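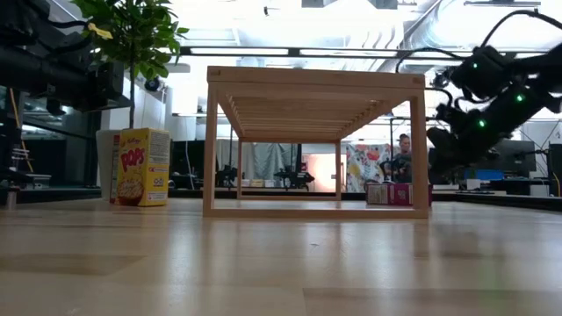
Makis Liapis replied that he would not call any of it housework yet. His words in the ticket: "It can pick up a box. My question was whether it can put the groceries away while I'm at work, and I haven't seen that from anybody."

Ticket reopened October 18, 2026. Status: waiting on test results.

Original request: Makis wants to know if the Flevow arm can clear a table with mixed items on it, mainly cereal boxes and smaller cartons, with furniture in the way. He runs the stockroom at Dadton and would use the same setup there for shelf work.

Log:

Ran the clear-table task with a tall cereal box standing in the open. 11 tries, 9 good. Both misses were the same fault. The gripper closed too high and the box tipped over.

Moved to a small box lying under a bench. The planner came in from above every time and stopped with a reach error. Raised the arm's start position, same error. Turned off the top-down preference in settings and got 2 good picks, then the elbow stopped short of a bench leg on the next one. Turned the preference back on.

Asked Stekum if the side approach can be limited to low objects only. They say yes, but it needs the November update.

Slatted surfaces also give the depth reading trouble. Setting the filter to 2000 helped. Left it there.

Answer sent to Makis: boxes in the open, yes, if someone is nearby to stand one back up. Anything under or behind furniture, no. Putting things away in a cupboard has not been tested and should not be promised.

Makis asked to keep the ticket open until the update is in. He also wants the Paewai gripper pads tried on the tall box. Pads are on order.

Contact Flevow Support | © 2026 Flevow | Back to top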